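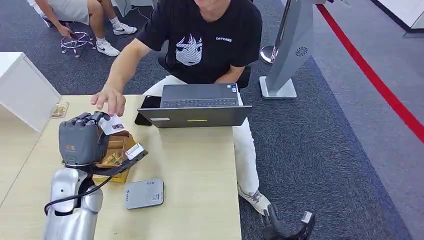 Hand to hand: a small white card with a grey pattern.

Toys & Games > Virtual Pets > Opinion

The pause button is killing virtual pets
by Jintana Luangrath
29/01/2020
14 shares | 6 comments

Right. Quick one, I have a train to catch and this has been rattling round my head since December.

I do not like the pause button. I don't like it on new virtual pets, I don't like it on the re-releases of old ones, and I really don't like the way every review now lists it under "good points" as if it was the same sort of thing as a nice clear screen. Pause is a big decision. It changes what the toy is. And makers keep sticking it in without a second thought, and reviewers keep clapping.

What set me off was the Grisa. If you haven't had one, it's a little egg-ish thing on a chain, three buttons, pet looks like a cross between a seal and a bread roll. Lovely. Best animations I've seen on a cheap one for ages, there's a bit where it tries to eat its own blanket. I got very fond of it very fast. Then on the second evening I was going out, and I held down the left and right buttons together like the leaflet said, and it stopped. Just stopped, with its mouth open. And I went out and didn't think about it again for eight days.

Eight days! On an old pet without a pause that would have been a funeral. I'd have come home to a gravestone, or an angel, or an empty screen with a rude beep. I'd have felt awful for an hour and started again. Instead I pressed the buttons and it closed its mouth and carried on as if I'd blinked. Which sounds kinder. Wasn't. I felt nothing. I pressed pause again the next morning and it's been in the drawer since.

So that's the argument, more or less, you can stop here if you're busy too.

The longer version. A virtual pet is a very thin sort of game. Feed it, clean it, switch the light off, play the guessing game where it looks left or right. If you wrote all that down for somebody who'd never had one they would think you were mad. The buttons aren't the game. The game is that it's getting on with its life in your pocket while you're doing something else, and you know it is. You're in the queue at the post office and you know it's hungry. It's a tiny worry, a nice one, the size of a hazelnut. Take away the clock and you take away the worry, and what have you got left? A very bad drawing of a seal.

I know what people will say because my sister has said all of it already.

She says, what about children at school. Fair. I was a child at school with one of these and mine got taken off me and put in a teacher's desk and I can still remember the sound of it calling from in there through the whole of double maths. Horrible. But there were always ways round it. You gave it to your nan. You gave it to the girl who was off with chicken pox. There was a whole trade in looking after other people's pets, favours owed, scandals, someone's came back fat. All of that went on outside the toy and it was half the fun and it only happened because you couldn't pause. And the later ones had school hours anyway, you could set it so it slept while you were in lessons. That's not pausing. It's still alive, it's having a kip, it wakes up and wants its tea. I have no problem with sleep. More sleep! Let me set two sleeps a day if I like.

She also says, what about people on night shifts, people who are ill, people who've just got too much on. And I do take that seriously. I'm not going to tell someone coming off a twelve hour shift that they ought to be cleaning up pixel poo to prove they care. But there is such a lot of room between "dies if you miss breakfast" and "stuck in time for ever". Most makers don't seem to want to look in there.

The Srisuk does look in there, and it's why I keep going on about it to anyone who'll listen. It isn't a pretty pet. The screen's dim and the case creaks if you squeeze it. But it has a babysitter. You go to the last icon, pick the auntie, and she comes and takes it away in a basket. Time keeps going. The pet gets older. When you fetch it back it's been fed, but only on whatever auntie fancies, and sometimes it has picked up a habit, mine came back whistling. And she charges you out of your game points, so you can't leave it there for good. I ran out once and she marched it home and left it on the step.

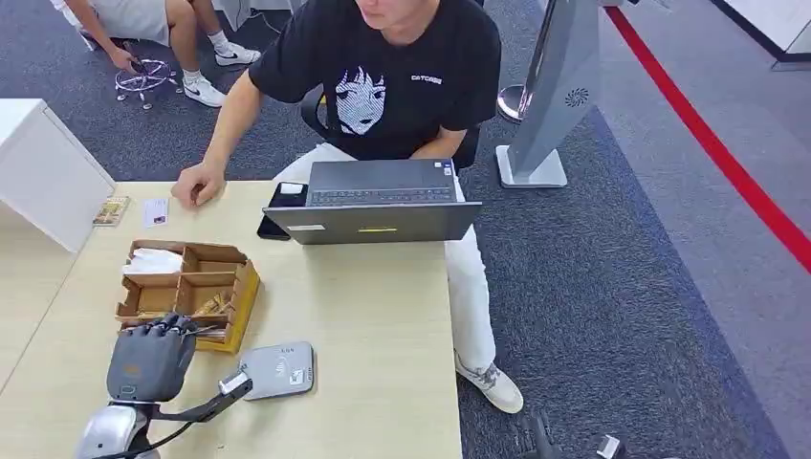
That is so much better than pause. Somebody sat down and thought about what it means to be away from a pet, and made the being away part of it. You miss things. You come back to a slightly diffrent animal. That's what happens with real ones, and with real people come to that, I go home and my dad's taken up bread.

Then there's Zandville, the website one, where you have the whole street of pets. I played that for years and it went the other road entirely. Nothing dies in Zandville. Nothing gets ill. They used to get hungry, there was a little bowl over the door that went from full to empty, and people complained, and so they took the bowl out. Now when you log in after a long time away all your pets just line up and wave. I went back last month and there they were, waving. And a box saying welcome back, here's 2,000 coins.

I mean thank you, I suppose? But I'd been gone for ages. I wanted one of them to be a bit off with me. I wanted the one with the hat to have moved out. Getting paid for not turning up is a very odd message and I spent the coins on a pond and haven't been back.

OK the other side, because I said I'd be fair. Death. I do think the old ones were too harsh. My Jever died at 23 days, which was my record, and it died because the battery cover came loose in my coat and the screen went blank between the bus and the front door. No warning, no fault of mine, and it wiped the lot, name and everything. I was a grown woman and I stood in the hall and said a word. That isn't good design, it's just a flimsy door with a screw that doesn't bite. So when people tell me they like pause because they've been burned, I get it. If the choice is losing everything to a loose battery or having a freeze button then all right, freeze.

But fix the door! Save the pet in memory when the power goes. That can't be beyond us by now, my toothbrush remembers what setting I like. Pause gets used as a plaster over all sorts of things that ought to have been sorted out properly. Pet beeps too often, have a pause. Sleep hours are daft and it goes to bed at seven when its owner's only just in from work, have a pause. No way to mute it without going through every menu, have a pause. Each of those has a proper answer and the answer's not even expensive I shouldnt think.

What I'd like. Let pets be slower, for a start. One that wants you morning and night and can cope in between would suit most adults I know. Let them sulk. Sulking is underused, a pet that turns its back for an afternoon does more to me than one that keels over. Let them go off on holiday without being asked. And if there really must be a pause then put it somewhere awkward, at the back, under the reset hole, so you only go looking when you need it. Having it on the two main buttons is asking for trouble. I've done it by accident in my bag more than once and wondered why the thing was so quiet.

And reviewers, please, when you write one of these up, leave it running. Don't pause it overnight. I can tell when you have. You never mention what it did at four in the morning.

I got the Grisa out of the drawer before I started typing this, by the way. Unpaused it. It's had two meals and it's going for the blanket again. I'm taking it on the train and my thumbs are staying off those buttons till at least the weekend. If it pegs out it pegs out, I'll put a note in the comments.

6 comments | Share this | Contact us | Back to top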